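Skedeta Reality Pass Review: Three Months of Dating Shows on One App

Posted 30 March 2023 by Naomi Mrema

Skedeta started out as a general streaming app, and most of its drama library is still thin. What it does have is reality TV. The Reality Pass is an add-on that opens up the dating and relationship shows, including all 3 seasons of Florkholm, the one where engaged couples spend a winter renovating a lake house before they decide on a wedding date.

I signed up for Florkholm and stayed for the rest. The Pass lists 136 shows, and the quality is all over the place. Kaimal, a matchmaking series where the parents pick the first date, is well made and easy to follow even if you come in halfway. Some of the older titles have poor sound and no captions.

Search is the weak spot. Typing a cast member's name brings up nothing unless that person is in the show's title. I wanted the reunion episode with Adhiambo Makori, who left Florkholm in the second season and came back engaged to someone else, and I had to scroll through every special to get to it. Reunions are filed apart from the seasons they belong to.
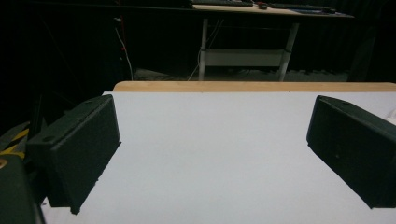 Green gripper fingers over a white tabletop.

The "Where Are They Now" section is better. Each couple gets a short page with a status line - together, split or unconfirmed - and a link to the last episode they appeared in. Spoilers are hidden until you tap. A few pages are out of date, and one still had a couple planning a June wedding that the reunion had already called off.

Playback was fine on my TV and tablet. On my phone the app lost my place twice, both times after an ad break. Yes, there are ads, even with the Pass. They run at the start and once in the middle, and you can't skip them.

You can cancel from the account page without calling anyone. Downloads disappear the same day, so finish what you've saved first.

If you mainly watch Florkholm or Kaimal, the Pass is worth a month or two. If you want one app for everything, Rerstead has fewer dating shows but a much better search.

Rating: 3 out of 5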